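Tatport Forums > Manipulation > Data collection

Thread: Discarding wrist-view episodes for motion blur, or keeping them?
Started Jun 22, 2026

odd_parity
We are collecting teleoperated pick-and-place episodes for an imitation policy. Two-finger gripper, wrist view plus one fixed view, small light-coloured objects on a white table. Current total is 1,175 episodes. The filter script we inherited (Skescombe, default settings) computes a sharpness score per frame and rejects the episode if any run of frames falls under the threshold. It has left us with 693.

I went through a batch of the rejects by hand. Most are ordinary episodes. The score drops when the operator moves quickly between the pick and the place, and a pale object at the fingertips smears against a pale background.
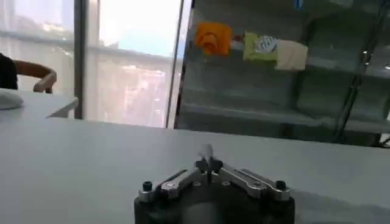

The gripper body itself stays sharp, as you would expect from something fixed relative to the lens, so the score is driven almost wholly by the object and the room. My feeling is that the policy will meet the same blur when it runs, so throwing it out of training makes little sense. Has anyone compared the two?

lathe_and_later
Yes, in May, on a similar task. Keeping the blurred episodes was better for us, mainly in the transfer phase. The policy trained on the filtered set slowed down badly once it had lifted the object. Our operators were slower in the episodes that survived the filter, so the filter was selecting for speed without our meaning it to.

grommet47
I disagree with keeping everything. Blur in transfer is harmless. Blur at the moment the jaws close is a different matter, as the network has to judge contact from those frames. If you can't tell from the wrist view whether the object is between the jaws, that label is poor. Split the episode by phase and apply the threshold to the grasp only.

odd_parity
How are you splitting the phases? We log jaw width at the same rate as the frames, but there is a lag.

grommet47
Jaw width velocity. Take the window from first closing movement to width settling, pad both sides by 2 frames, score only those. Measure the lag first and shift the log, or you will be scoring the wrong frames.

zulletti_user
Shorten the exposure and the question goes away. You are treating a lighting problem as a data problem.

lathe_and_later
It goes away for new episodes. It does nothing for the ones already recorded, and now you have a set with two exposure settings in it. Also, with a bright window behind the bench the auto exposure does what it likes. Ours changed between morning and afternoon and the sharpness scores moved with it.

zulletti_user
So lock the exposure and put a blind down.

grommet47
Locking, yes. I would leave the blind alone if the robot has to work in that room later.

odd_parity
Ran the phase split overnight with the lag corrected. Only 47 episodes fail on the grasp window. I will train one policy on that set and one on the old filtered set, same seed, same number of steps, and evaluate both on the Odera rig with exposure locked. Numbers to follow when the runs finish.

lathe_and_later
Log transfer time as well as success. Ours differed more on time.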